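Akinyi Laizer
Jun 8, 2025

1/ Finished the transfer case service on the shop's part-time 4WD loaner. Posting the numbers and the order of work, as three people asked after the last thread on axle seals.

2/ Background. The truck came in with 1,164 miles on the last fluid fill and a shudder on tight turns in 4H. On dry pavement that is normal for a part-time case. On wet gravel it should fade, and this one did not.

3/ First check was tires. Mismatched rolling circumference front to rear will load the driveline and feel like a bad case. Chalk the sidewall, roll one full turn, measure. Front pair and rear pair matched within 1/8 inch. Ruled out.

4/ Second check was pressure. The rears were four psi low. Corrected, retested, same shudder. Write the before numbers down anyway.

5/ Third check was the shift motor. Commanded 2H, 4H, 4L and back, listening at the case. It completed each shift and the dash light agreed each time. No stored codes.

6/ That left fluid. Pulled the fill plug first. Always fill before drain. If the fill plug is seized and you have already drained the case, the truck is stuck on the lift until you get it out.

7/ Drained fluid was dark and smelled burnt. Fine gray paste on the magnet, no slivers. Paste is ordinary wear. Slivers mean you stop and open the case.

8/ The invoice from the last service lists Millari general-purpose gear oil. This case calls for a thin automatic-type fluid. Gear oil will keep it alive for a while, but the clutch pack drags and then grabs. Kimutai Mabula read the invoice twice before he believed it.

9/ Procedure used: drain warm, refill with the correct fluid, drive 20 miles with several shifts between 2H and 4H, drain again, refill. One change leaves too much of the old oil behind in the pump and the clutch pack.

10/ Second drain came out amber with a slight haze. I would have done a third if it had been brown.

11/ Plug torque: use the figure for your case, from the service manual. The housing is aluminum and the threads strip easily. I have seen two stripped this year, both from an impact gun.

12/ Result after the second fill: shudder gone on wet gravel, still a light bind at full lock on dry pavement. The bind is expected with no center differential. Don't chase it.

13/ Road test so far is 217 miles, mixed. Towed an empty utility trailer for part of that. No leaks at the output seals, no noise on deceleration.

14/ Erasto Mwakalinga asked about additives. I don't use friction modifier in a case whose manual doesn't ask for it. If the correct fluid does not fix the shudder, the clutch pack is worn and a bottle will only delay the repair.

15/ Cost. Fluid for both fills, two new plug washers and a pump hose came to 247 dollars. The hose was the part I didn't plan on - the old one split at the fitting. Labor not counted. A rebuilt case from Dullico costs several times that before freight.

16/ On buying used: ask for fluid receipts for the transfer case and both differentials, separately. "All fluids changed" on a listing usually means engine oil. No receipt, assume it has never been done and price it in.

17/ Also on buying used: test 4WD on a loose surface. Sellers like to show it on a paved lot, where every part-time system binds and you learn nothing. Shift in, drive straight, shift out. A slow disengage after straight driving is worth a question.

18/ Nassoro Mohamedi has the same model from the Nemari lot with a full-time case. None of the above on dry pavement bind applies to his. A full-time case has a center differential and should turn tight without complaint. If his binds, something is wrong.

19/ Next up is the front differential. Same approach: fill plug first, check the magnet, compare against the last invoice. I expect the same wrong jug went in there - though gear oil is at least the right family for that one.

20/ I'll recheck the case level at the next oil change and add the reading to this thread. Fluid should sit even with the bottom of the fill hole, truck level, engine off. 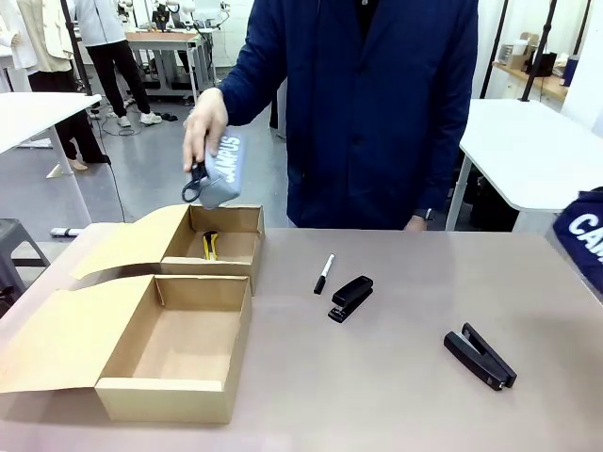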